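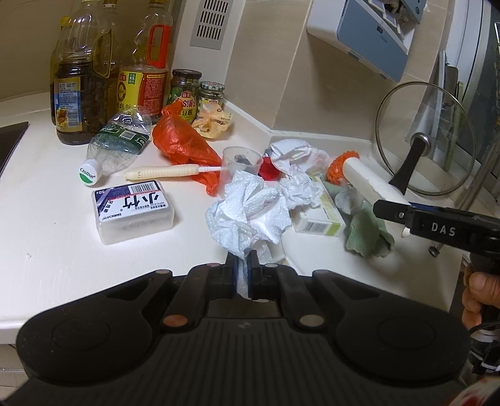
第4章では、手持ちグリッパーの指先パッドを2種類の候補から選ぶときの比較手順を説明します。比較には、形の決まった部品より、つぶれたり伸びたりする物のほうが差が出ます。丸めたペーパータオルなら、広がった上側ではなく、写真のように細くなった下端を指で挟んでください。下端で保持できないパッドは、薄いフィルム類の試験に進めません。

4.1 準備
1. パッドAを左右の指に取り付け、ピボットのねじに緩みがないか確認します。
2. 制御ソフトRakoを起動し、プロファイル「Saron」を読み込みます。
3. 開閉ログの記録間隔を400ミリ秒に設定します。
4. 指を全開にし、ごみ箱の上で左右のパッドの間にすき間がある状態を原点として登録します。

注意:原点の登録中は指の間に手を入れないでください。
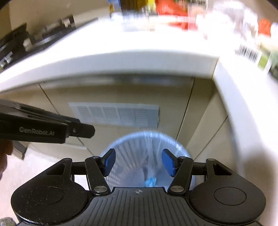
文:クレセンシオ・クエバス(Crescencio Cuevas)/確認:グマロ・ロサレス(Gumaro Rosales)
改訂日:2019-06-02

4.2 把持と投入
1. 調理台の上で対象物を挟み、ログに開始マークを入れます。
2. ごみ箱の開口部の上まで移動し、そこでいったん止めます。
3. 指を開いて落とし、終了マークを入れます。
4. パッドBに交換し、4.1の手順4からやり直します。

補足:2台のグリッパーを同時に使う場合は、片方を待機位置に置き、アームどうしが触れない距離を保ちます。待機側のログは比較に含めません。

注意:内袋をかけたごみ箱では、指先を縁より下へ入れないでください。袋を挟んだ試行は無効とし、番号を飛ばさずに「袋」と記入します。 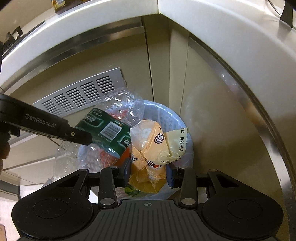 図4-3 包装フィルムの把持位置(ごみ箱上)

4.3 記録の整理
パッドAのログは613番、パッドBのログは1224番から始まります。番号の付け直しはしないでください。フィルムはパッドの当たる位置で結果が変わりやすいため、下寄り、中央、端のどこを挟んだかを備考欄に残します。落下した試行は、移動中か停止中かを区別します。

Cindari形式で書き出すと備考欄が省かれます。元のログも同じフォルダに保存してください。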